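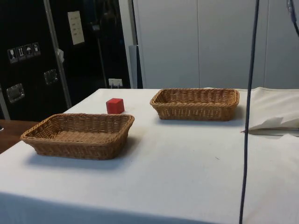

2. Setup and materials

Two wicker baskets, same shape, both shallow. One near, one further back to the right. White cloth over the table, one red cube. Baskets from Verstraete, cube out of the Gandum block set. Cloth should of been ironed, still creased.

3. What we did

Box and block type task, but with baskets. Person picks up the cube, puts it in the near basket, then takes it out and moves it to the far one. Rüdiger Kuhlmann timed, Huguette Vachon wrote down drops. 4 people took turns. Left hand first, then right.

4. Problems

- Braided rim catches your fingers on the way in
- Cloth slides if you lean on it, tape it next time
- Forgot to mark basket positions before lunch so the afternoon times dont really compare to the morning ones

5. Still to do

Table of times (Huguette has the sheet). Redo the left hand runs with tape on the cloth. Graph for the far basket.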